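22nd December

What a good day! I finally started on the big clear-out, the one I've been promising myself since July, and I am so happy with how it's going that I'm writing this with my coat still on (the heating in there takes forever).

I got in before nine with a flask of tea and a roll of trash bags, and Ánh Nông came by at ten with her own gloves and a bag of tangerines. She is wonderful at this. I pick a thing up and start remembering where it came from, and she holds out her hand and says "Stay or go?" until I answer. We set a kitchen timer for 18 minutes, worked like mad, then sat down for 5 and ate tangerines. Then again. I'd never have kept going on my own.

My rule was that everything without a proper home had to come to the table first, even if it looked like garbage. I thought that would be a couple of armfuls. Ha! The pile got so thick I couldn't find the marker pens under it, and I'd only put them down a minute before.

Best finds so far: the Milaner scarf I accused my brother of losing (sorry, T.), one Mizuno running shoe, and a letter from the Trutetbridge library about a book that I'm nearly sure I returned. Also an envelope with 79 dollars in it, in my own handwriting, marked "curtains". I have no memory of it at all. Ánh says it should go toward curtains. I say it should go toward dinner.

I'm keeping anything with a screen or a plug until I've tested it. Snack bags go straight out, however cheerful they look, and drink bottles go to recycling. Packages get opened before anyone decides anything. Straps and cables I'm still fighting with – I always think I'll need one the day after I let it go, and twice now I've been right!

The shelves can wait for tomorrow. I want the drawers labeled this time, with real words on them, because "misc" on every single one did me no good whatsoever. Ánh thinks the cardboard boxes up top should come down first. I think they've been fine up there and can stay fine one more night.
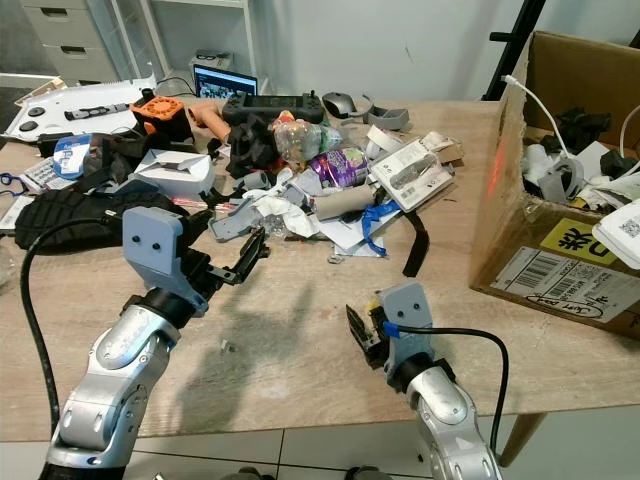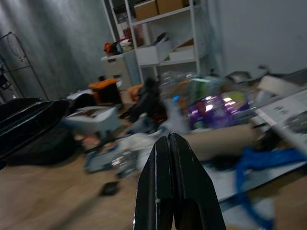 We stopped when it got dark and walked down to the Cumard for soup. Dinner won, in the end, though I left most of the curtain money in the envelope. Ánh had the lentil and I had the lentil and then also half of hers. She's coming back tomorrow after her shift, and I've promised to have the floor done by then, which means an early start and no sitting down to read old letters.

Buy: more trash bags, labels, tape. Look for the other Mizuno. Call the library about the book before I lose my nerve.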